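Week 6 handout: local planning when the map runs out

Okay, so last week we had the robot following a global route, and everybody's simulator runs looked great. This week we take the route away in places and see what the local planner does with only its camera. I love this part of the course, partly because it's where my own code has fallen over the most!

Quick recap first. The global planner hands down waypoints. The local planner takes the next 15 meters, scores a bunch of candidate arcs, picks the cheapest one and sends it to the controller. Then it does it all over again. In Kulden (our planning stack, you should all have it built by now) the scoring lives in one file, and that's the file you'll be editing.

Let's start with a bridge. The free space is easy to find, with a railing on each side and planks in between. The trouble is the shadows. Our old segmentation model saw dark stripes on a pale deck and called them steps, so the cost on the right went way up and the planner hugged the left railing. Then there's the post in the middle of the concrete past the end of the deck. It's thin, and if your obstacle grid is too coarse it gets averaged away. Go left or right, I don't care which, but pick one early and stick with it.
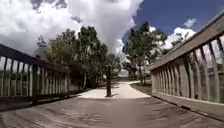
Gasser asked on the course board whether we couldn't just add a fixed bias to the right and be done with the dithering. You can, and it works fine on a bollard, but try it on a path with a drop on the right side and you'll want the bias back out again. What I do is add a small cost for switching sides – set switch_cost to 2 and work up from there.

Now for the harder one. On a dirt track there's no railing, so the edges are all texture. Gravel runs into pavement, weeds run into dirt, and tree shade goes across the lot. The planner can't tell "I could drive there" from "I should drive there" unless you give it both. So we keep two layers in the cost map, one for traversable and one for preferred, and Cultero (the labeling tool) lets you paint them separately. Please don't merge them to save time. I did that once and spent a whole afternoon in February finding out why the robot liked pavement so much.

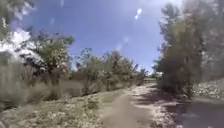
Fig. 2. Dirt track with gravel and a paved surface to the right.

For the lab, take the Sternuvwood log, 955 frames, and run it through your planner offline. Plot the chosen arc for every frame and look for places where it flips sides. My own version still flips near frame 19 and I haven't fixed it, so if you do, tell me how. Hand in the plots, your edited cost file and a paragraph on what you changed. Short is fine.

Questions to the course board, please, or catch me after lab | © Kulden course notes | Back to top

Related handouts
Week 4: Cost maps from scratch
Week 5: Following a global route
Week 7: Slowing down for things that move
Cultero labeling cheat sheet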